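9th July

Home at last, shoes off, feet up on the radiator (which is not even on, it's just where my feet go). I promised myself I'd write after every club session this summer and so far I've managed, what, two? So tonight I'm doing it properly, even if my hand falls off.

First things first: the hand moves. All four fingers, in order, on command. I yelled so loud that the pottery people next door knocked on the wall, and then Zuzana knocked back, and I think we may have started something.

But I have to back up, because the afternoon did not begin like that at all. It began with me on the bus with a tote bag full of connectors on my lap, rehearsing how I would tell everybody that I'd messed up the finger code. I had been awake until way too late last night trying to get the curl command to do one finger at a time, and every time I ran it in the simulator the whole row closed up like a fist. I had a number wrong somewhere and I could not find it. I'd gone through the file so many times I was dreaming in brackets.

Got there, climbed the stairs, and Zuzana Jireš was already at it with her hair up in a pencil. She has been running the club since before I joined and she has this way of not looking up when you come in, just sliding a chair out with her foot. I confessed right away. She said, "Show me," and I opened the laptop, and she read for maybe a minute and put her fingernail on the screen. I had typed 2,000 where it should have been 198. It was the limit for how far the motor is allowed to turn, and I'd pasted in the one for the pause between moves, in milliseconds. That was all. A whole night! I wanted to lie down on the carpet.

She did not make a thing of it. She told me about her first season, when she drove an arm straight through a cardboard castle that the younger kids had spent a month painting, and had to stand there while one of them cried. So a wrong number in a simulator, she said, was a pretty cheap lesson. I felt better. I also felt like having a snack, so I ate most of the pretzels before anyone else showed up.

The others drifted in, and we split up the way we've been doing. Two people on the course, two on paperwork (poor things), and me and Zuzana on the hand. The entry we're building is called Lemby. I was against the name back when we voted and now I can't imagine it being called anything else. Lemby has to do three tasks at the Vultari meet in September: point at something, press something, and lift something soft without squashing it. You get points for each and you lose points for touching the thing beside the thing you're supposed to touch, and that is where we always bleed. Last year's team lost so many points on a sponge that people still say "sponge" when anything goes wrong. I said it at home the other day when I dropped an egg and my mother gave me such a look.

So the plan for today was to fix the limit, hang the fingers over the carpet where there's nothing to hit, and wake them up one by one. Zuzana is very strict about the open carpet thing. No tables, no hands, no clever ideas. I wanted to start over a foam block so we'd have something to poke, and she just shook her head and pointed down.

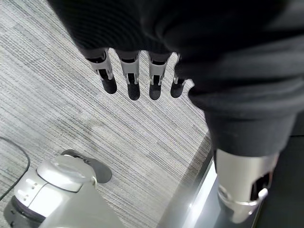 Fingers out over the carpet, black cover on. My favorite shot of the day.

I love how they look, hanging there in their row with the black tips. They look like they're about to play the piano, or maybe tickle somebody. The tips are my favorite part of the whole machine and I will defend them in any argument. We've had a running fight about them for weeks (are they too round for the press task, do we want something flatter) and I'm on team round. A flat tip is great if you come down dead straight, and we never come down dead straight. I've watched us practice. We come down like a drunk pelican.

Anyway. We did the first finger. I typed the line, I read it out loud, Zuzana read it out loud back to me, because that's her rule, and then I hit the key and it curled. Just the one! Slow, kind of sleepy, with a tiny wobble at the end, and then it opened back out again. I had my hands clamped over my mouth. Second finger, same thing, a bit smoother. Third finger did nothing whatsoever and I thought, well, sponge. But it was only that I'd left it commented out from last night. Took the mark off, ran it again, up it came. Then the fourth, and that's when I yelled.

After the yelling and the wall knocking we ran them as a sequence, one two three four and back, over and over. Zuzana wanted 20 clean passes before she'd let me say the word "works" and she made me keep a tally on my arm in ballpoint (it's still there, I can see it now, I look like I've been in prison). On pass eleven the second and third fingers went together and we had to start over from zero. I argued for starting from ten. I lost. The second time through we got all of them, and she wrote the word in the notebook herself, WORKS, with a box around it, and let me sign under it like a contract.

Then we had the money talk, less fun. The club got a grant of nearly 4,000 from Naltance, the people with the warehouse by the river, and I had been thinking of that as basically infinite. It is so not infinite. Once you take out the entry fee and the van and the spare motors there's not a lot left over, and what there is, we have to agree on. I want a second set of fingertips so we can try both shapes and end the argument. The course people want better lights, since half their runs last week were spent squinting. Both fair. We voted to put it off, the way we always vote.

Oh, and the cover! I nearly forgot. There was a whole discussion about whether the black fabric should stay on for the meet. It bunches up, and if it slides down toward the knuckles it could get in the way when the fingers curl. I thought we should tape it. Zuzana thinks we should sew a proper hem with elastic so it stays put, and she looked at me when she said sew, and I don't know how she knows I can sew, but I guess I'm sewing. I took measurements with a shoelace and a marker. I've got an old pair of leggings with a good waistband that I'm prepared to sacrifice.

We also tried one press before closing up, even though it wasn't on the list. I begged. She let me have exactly one. We moved over to the practice buttons, brought the second finger down on the big one, and it clicked and lit up like it should. And then the third finger brushed the one next to it, of course it did, and that one lit up too. In a real round that's a minus. I don't even care tonight. Tonight I'm counting the click.

What I think is going on (writing this down so I remember in the morning) is that the neighbors need to curl out of the way before the pressing finger goes down. Right now I only tell the one finger what to do and the rest just hang there, minding their own business, exactly where they can bump into stuff. So I need a kind of "everybody else, tuck in" line that goes first. And probably a little pause after it. And I need to write the pause and the limit on different lines with big fat labels, so that I never, ever mix them up again. Maybe in capitals. Maybe with a rude word.

Mr. Peñalver came by at the end to lock up. He asked what it does, and I ran the sequence for him, one two three four and back, and he watched it the whole way through and then did it with his own hand, very seriously. His pinky won't bend by itself, it drags the ring finger along. We all tried it then, everyone standing in a ring curling their fingers one at a time, and not one of us could do it as cleanly as Lemby. Mine are terrible. My middle finger takes everybody with it.

Zuzana gave me a lift as far as the bridge and we talked about September. She thinks I should be the one at the keyboard for the press round. Me! I said I'd think about it, in a very cool voice, and then I got out of the car and walked the wrong way for a whole block. I haven't told Mom yet. She'll want to come, and she'll want to bring my aunt, and my aunt claps at the wrong moments, but I think I'd like them there.

Stuff for next time: find the elastic. Bring my own pretzels, and share. Write the tuck-in line and test it in the simulator before going anywhere near the real thing. Ask the course people if they can move the buttons a bit farther apart for practice, just until we get the hang of it, and then push them back to where the rules say.

It's late and my tea has gone cold twice. I keep doing the finger thing on the edge of the desk. Still can't do the fourth one.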